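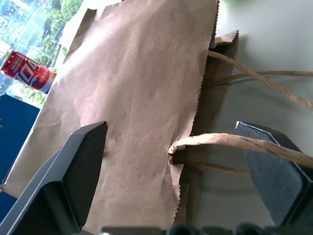 According to one owner of the earlier model, the old instructions put the hardness setting before the flushing steps, so that the display had gone back to its factory value by the time the water was turned on, and could the order please be changed. The order has been changed. In this edition the unit is flushed first and programmed second.

Section 5: First filling and programming of the Vovex 271 water softener

5.1 Before you begin

Complete Section 4 (Plumbing connections) in full. The Naka bypass valve must be fitted and set to BYPASS, with the lever across the pipe. The drain hose must run to an open standpipe or gully with an air gap. The overflow hose must fall continuously to its outlet and must not be joined to the drain hose.

You will need:
- a bucket
- a torch
- one hardness test strip (in the document wallet)
- tablet or block salt to the grade given in 5.4
- a dry cloth

Paper and card packaging can go in household recycling. Keep the two foam end caps if the unit may have to be returned.

CAUTION: Do not connect the transformer until step 6 of 5.2. The valve motor may move without warning when power is applied.

CAUTION: Do not use the unit on a private supply unless the water has been tested for iron. See Appendix B.

5.2 Flushing the resin

1. Close the main stop tap. Open the kitchen cold tap to release pressure, then close it.
2. Check that the drain hose is pushed fully on to its barbed fitting and that the clip is tight.
3. Open the main stop tap slowly. Check the inlet and outlet unions for leaks. Nip up any union that weeps by a quarter turn. Do not use sealing tape on the union threads, which seal on a washer.
4. Turn the Naka lever slowly towards SERVICE until water can be heard entering the unit. Stop there. Allow the resin tank to fill at this setting.
5. When the sound of flow stops, turn the lever fully to SERVICE.
6. Connect the transformer and switch on. The display shows a row of dashes while the valve finds its home position.
7. Press and hold FLUSH until the drain symbol appears. Release the button.
8. Go to the drain outlet and check that water is running. It may be brown or yellow at first. The colour comes from the Jasińska resin and clears during the flush.
9. Wait for the drain symbol to go out. If the water is still coloured, repeat from step 7.

Note: Grains of resin in the drain water are acceptable during the first flush only. If grains appear at a tap, return the lever to BYPASS and see Section 9.

5.3 Setting the hardness

The factory setting is for soft to moderate water and is too low for most addresses where a softener is fitted. An incorrect setting will either waste salt or let hard water through before each regeneration.

1. Draw a sample from a tap upstream of the unit. The outside tap is normally suitable.
2. Dip the test strip, shake off the excess and compare it with the chart after the time printed on the wallet.
3. If your water company publishes a figure for your postcode, use that figure in preference to the strip. Make sure it is stated in mg/l as calcium carbonate. Figures given as calcium must be converted using the table in Appendix A.
4. Press SET. The hardness value flashes.
5. Use the arrow buttons to enter the value. For the Flultham supply zone, enter 343.
6. Press SET again to store. The value stops flashing.

Note: The unit measures throughput in litres. At the Flultham setting it will treat up to 1000 litres between regenerations. The countdown on the display is in litres remaining and will not match the household meter exactly, as the outside tap and any hard water drinking tap are not counted.

5.4 Adding salt

1. Lift off the cabinet lid and check with the torch that the salt compartment contains no loose fittings.
2. Add salt marked as complying with EN 973, grade A. Do not use table salt, dishwasher salt or rock salt.
3. Keep the salt level below the rim of the brine well. Replace the brine well cap.
4. Wipe any spilt salt from the cabinet and from metal fittings nearby.
5. Refit the lid.

CAUTION: Do not mix tablets and blocks in the same compartment. Tablets can wedge beneath a block and hold it clear of the brine.

5.5 Setting the clock

1. Press CLOCK. Set the hours, press CLOCK, then set the minutes.
2. Press CLOCK once more to show the regeneration time. The default is 2 am.
3. Change the default only if water is regularly used at that hour. Hard water is supplied to the house during regeneration.

The clock does not adjust for summer time. The hardness value is held in memory during a power cut. The clock is not, and must be set again if it is flashing.

5.6 Final check

Run the kitchen cold tap and confirm that the litres remaining figure falls. If it does not, the inlet and outlet have probably been reversed. Return the lever to BYPASS and refer to drawing 4C. Record the hardness value and the month of installation inside the back cover.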